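Jadholm (single-line kite)

The Jadholm is a single-line soft-nosed delta kite made by the small workshop Bistach, and I've been flying, mending and generally fussing over them for long enough that the people who run this kite wiki asked me to write the entry. So this is the entry, and it's going to sound like me. Corrections are welcome on the talk page (please be kind, I've already had the argument about bridle lengths).

Overview

It's a light-wind kite with two long wings, a keel instead of a bridle on most versions, and a single spreader that floats a little behind the sail. It has no tail as sold, though plenty of people add one. The whole point of the thing is that it will sit up there on a breath of air, the kind of evening when every other kite on the field is lying on its face. You don't steer it. You let line out, you take line in, and it drifts around looking for lift like a lazy gull.

People new to kites sometimes see the wide wings and expect speed or tricks. There are none! If you want to spin and stall and pull ground passes, look at the dual-line articles. The Jadholm is for folks who like sitting in a camp chair with a winder in their lap.

Origins

The design came from Auður Holst, who had been cutting deltas for herself for years before she sold one. Her early kites were all keel and no manners – they climbed beautifully and then slid off sideways the second the wind shifted. She reworked the wing angle over one long winter, and by November she had a sail that stayed put. I've seen the paper patterns from that stretch, and they're covered in pencil, with the same trailing edge drawn over and over until the paper is nearly worn through.

Bistach took it on when Emiliano Barrera, who did most of the shop's sewing at the time, made up a first batch of 40. They sold slowly. The instruction sheet had the spreader drawn backward, and a few buyers built their kites exactly as shown and wrote in to complain that it wouldn't leave the ground. The sheet was fixed, and copies of the wrong one are now weirdly collectible (I have one, and no, I'm not selling).

Design

The sail is ripstop nylon in the standard model. There are two leading edge spars, one spine and the spreader, and on all but the earliest kites the spars sit in closed pockets, so you can't lose one in the grass unless you really work at it. The spreader fittings are short pieces of flexible tubing. They do get stiff with age, and a stiff fitting makes the kite cranky in gusts, so swap them when they stop bending easily.

The wingspan of the first version is 56 inches across the spars, which is small for a kite meant to float. It works because the sail is cut loose. When the wind comes up a bit the wings bend back and spill air, and when it drops they flatten out again and the kite just hangs there. I love watching that from underneath, it's like something breathing.

The keel has 2 tow points. The front one is for stronger wind and the rear one is for light air, and most of us leave it on the rear one all year and then act surprised when the kite starts sailing overhead and folds up. If it's flying right over you and the line goes slack, move to the front point. I tell people this every season and then forget it myself.

Versions

There have been 4 versions so far, and they go by letters in the catalog but everybody I fly with uses nicknames.

The Plain is the original, with the open pockets and the backward instructions. It's a bit nervous near the ground and lovely once it's high.

The Jarkell has a wider wing and a softer nose. It was Fernanda Bragança's idea, and she flew the test kite off the same hill so many evenings that there was a bare patch where she stood. It's the one I'd hand to a beginner. It launches from your hand with almost no fuss, and it forgives you if you let the line out too fast.

The Isah is the windy-day model, with heavier spars and mesh panels along the back of each wing. It pulls more than you'd expect. Wear gloves, please. I have a line scar across one finger from being too proud to wear gloves.

The fourth is the indoor one, which has no official nickname yet. It's made from very thin film and you fly it by walking backward in a gym. I've only tried it once and I walked into a bleacher.

Flying

Launch by hand if there's any wind at all. Hold the kite by the keel, point the nose up and let it lift away from you instead of throwing it. If the air at the ground is dead, have a friend carry it well downwind and hold it up while you take in line smoothly (a long launch, most books call it). Running doesn't help. I know it looks like it should!

Once it's up past the trees it usually finds steadier air and settles. Let it. Beginners tend to tug on every wobble, and each tug points the nose in whatever direction it happens to be facing, so you get a kite that charges around and then charges at the ground. Give it slack when it's heading down, and it'll turn itself back up nine times in ten.

For line, anything light and braided does nicely. Heavy line makes a belly in the middle and drags the kite down on soft evenings. 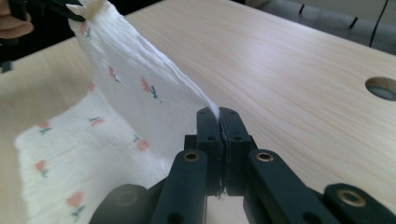 The other thing that drags it down is a tail that's too long, and I'd say that's the most common mistake I see on the field. A Jadholm doesn't need one to stay stable. If you want one for looks, go with a single thin streamer from the end of the spine, and take it off when the wind drops.

Care and repair

Dry it before you roll it up. Sand is the real enemy, it gets down in the spar pockets and grinds away at the nylon from the inside, so shake everything out at home and not just at the beach, where you'll be shaking new sand in.

Small tears can be fixed with ripstop tape on both sides, corners rounded so they don't peel. A tear that reaches the trailing edge should be sewn. Elvia Ocampo taught me to sew along the edge of the patch first and trim the damaged cloth behind it afterward, and I've never had one of hers come apart. Mine are another matter.

Broken spars are cheap to replace, but match the pair. One new spar and one old tired one will make the kite lean, and you'll spend a whole Saturday blaming the bridle you don't have.

Following

There's no formal club. There is a loose bunch of owners who swap parts and meet up when the forecast looks boring, and Tyyne Pelkonen keeps a handwritten list of who has which version in which colors. She'll add you if you send her a postcard. She doesn't do email, and she has said several times that she isn't going to start.

Home-built copies are common and Holst has always been fine with them, as long as they aren't sold under the name. Most builders start from the Jarkell pattern and get the nose too stiff on the first try. Leave a finger's width of give between the spine and the tip – mine flew like a plank until I did.

See also: Delta kite; Keel (kite); Light-wind flying; Long launch; Spreader fittings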